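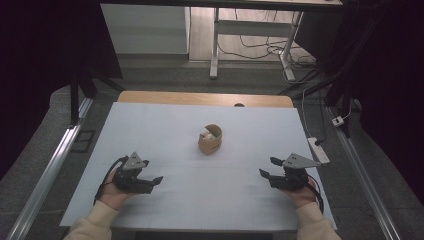
Protecting a Solid Wood Table During Craft and Glue Work

Contents
What you need
Checking the finish
Choosing a cover
Laying the cover
Working with water-based glue
Working with solvent glue
Removing dried glue
Repairing white marks
Storage

This page covers the preparation of an indoor wood table for paper craft, light gluing and painting with water-based paint. It does not cover cutting with a blade, which needs a proper cutting mat, or any work with a heat gun.

What you need
Plain paper, from a roll or a large pad
Low-tack masking tape
A soft cotton cloth
Mild dish soap
A plastic scraper with rounded corners
Mineral spirits (for oil or wax finishes only)
Paste wax

Checking the finish
The method depends on what is on the wood. Turn to a part of the table that does not show, such as the underside of the overhang, and put one drop of water on it. Leave it for 4 minutes.

If the drop stays as a bead and wipes off without a mark, the finish is a film: lacquer, varnish or polyurethane. If the drop spreads and the wood darkens, the finish is oil, thin wax, or nothing at all. Many tables have a film finish on top and bare wood underneath, so repeat the test near a leg or on the outer edge before relying on the result.

Older shellac finishes bead water at first but turn cloudy later. Check the spot again the next morning.

Choosing a cover
Paper is enough for dry work and for small amounts of glue. It lies flat, takes pencil marks, and can be thrown away with the scraps still on it. White or pale paper makes dropped parts easier to find than brown kraft paper does. Newsprint transfers ink to damp hands and should be kept away from light-colored projects.

Paper does not stop water. For paint or diluted glue, place a sheet of polyethylene under the paper. Do not use soft vinyl directly on lacquer. The plasticizer in the vinyl can move into the finish and leave it sticky, and the damage shows up only when the cover is lifted weeks later.

The Tevine roll we keep in the Jisville workroom is an uncoated drawing paper. Coated paper curls less when wet, but glue skins over on it and then flakes onto the work.

Laying the cover
1. Clear the table and wipe it with a dry cloth. Grit trapped under paper acts as an abrasive.
2. Cut the sheet to the size of the work area. Full coverage is not required.
3. If the paper was stored folded, lay it with the ridges facing down and smooth it from the center outward. Faint fold lines do no harm. Sharp ridges will tip small parts.
4. Tape the corners to the underside of the table, never to the top. Low-tack tape can still pull a weak finish.
5. Keep any overhang on the working side short. A long flap catches on clothing and drags the whole sheet.

Replace the sheet when it has been soaked through in any place, even if the surface feels dry.

Working with water-based glue
Pour a small amount into a shallow dish and put the dish on a scrap of card. White glue dries clear, so drips on white paper are hard to see at an angle. Check for them with a low side light before resting a sleeve or a finished piece on the paper.

Working with solvent glue
Contact cement and model cement pass through paper in seconds and will soften most film finishes. Use a metal tray or a sheet of glass under the work. Open a window — a fan pointed out of it is better.

Removing dried glue
White glue on a film finish: cover the spot with a cloth dampened in warm water and soap, wait 2 minutes, then lift the glue with the plastic scraper held flat. Repeat if needed. Dry at once.

White glue on an oil finish: scrape first, then rub with mineral spirits on cotton, following the grain. Lay used rags flat outdoors to dry before disposal.

Paper stuck to the table: do not peel it. Dampen the back, let it soften, and roll it off with a fingertip.

Repairing white marks
A white haze is moisture held in the finish. Leave it alone for a full day, as light marks often clear. If it remains, rub in a little paste wax with a soft cloth and buff. Dark marks have reached the wood and need sanding and refinishing, covered on the Tonden tabletop page.

Storage
Roll unused paper around a tube. Keep it away from outside walls, where it picks up damp and ripples.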